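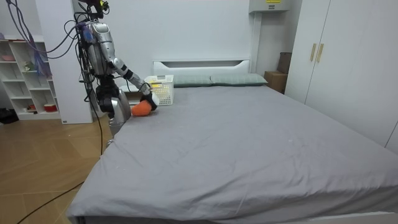
More hours will not help if all your examples are the same example, wrote a reader under my last post, and it has stayed in my head all this month. I had written proudly that we reached 711 recordings of the bed task. The reader asked how many of them began with the basket in a different place. I looked in our list, and the answer was five.

So in June we changed the plan. The task is still the same: soft things from the bed go into the white basket. But now Clindia, our small recording program, gives the operator a start card before each take. The card says where the basket must stand, how the pillows lie and which arm should do the picking. We make 30 takes with one card and then we go to the next one. Skeveo, the flat where we record, has only one bedroom, therefore the variety must come from us.

It is slower, I admit. Placing everything again takes more time than the picking itself, and in the evening my back knows it. On a good day we keep 14 takes per hour, before it was more.

I also stopped deleting the takes where the gripper misses the cloth and the operator tries a second time. Erkitz, who train the model, asked us to keep them with a separate label. A learner which saw only clean grasps does not know what to do after a bad one – this I should have understood earlier. The old recordings I leave as they are for now. Next we try the basket at the foot of the bed.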